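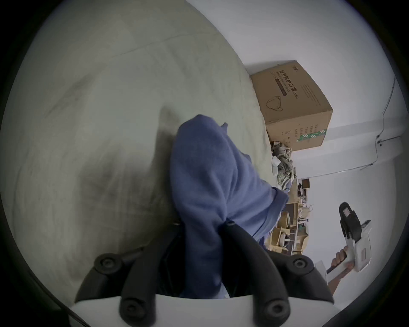
How do you keep small cloths from disappearing into the bedding?

Pull them out before you do anything else with the bed, and give them a box of their own that stays within arm's reach while you work. I use any cardboard box that's sturdy enough to stand up by itself, and I don't start on the sheets until every dust cloth, washcloth and odd sock is in it.

Search tips Go

Home Laundry Bedroom Kitchen Mending Ask a question

I started doing it this way after I lost a perfectly good fuzzy dust cloth for most of a winter. It had gone into the wash with the duvet cover, crept down into a bottom corner and stayed there through the dryer, the folding and two months on the closet shelf. I found it in December when I was making up the spare bed for my friend Lovisa and couldn't figure out why one corner had a lump in it!

So now I button or zip the duvet cover shut before it goes in the machine (yes, every button, even when it's late and I'm tired). An open cover swallows anything smaller than a pillowcase. When it comes out I turn it inside out over my arms and give both bottom corners a good pinch before I fold.

Fuzzy cloths get their own load. They grab lint off everything, and if you've ever washed a blue one with pale sheets you know what the sheets look like afterward, little specks all over. I save mine up until there's a decent load, wash them warm with half the usual soap, and skip the fabric softener completely. Softener leaves a coating and then they just push the dust around. Low heat in the dryer, or hang them over the shower rod, where they're dry by breakfast.

About the boxes. I hang on to the ones that pharmacy supplies come in, masks and gloves and that sort of thing, if they're clean and the flaps still close. My neighbor Zinhle Shabalala buys nice fabric bins from Listasier and they do look better on a shelf, I'll give her that, but a cardboard box costs nothing and when it gets soft you flatten it and recycle it. Run a strip of packing tape along any bottom seam that's starting to give. I write the contents on the end that faces out, in fat marker, and cross out whatever was printed there so I don't go hunting for bandages in a box of dish rags.

One more on folding a big duvet cover by yourself: lay it flat on the bed, find the long side seam, and fold that over to meet the other side. Use the seam as your guide all the way and it comes out square enough. Smooth it with your forearm, not your palm, you cover a lot more ground. Then in half again and roll it. My roll ends up around 50 centimeters long and slides right in next to the pillows.

Next time I'll get to fitted sheets, which I still fight with.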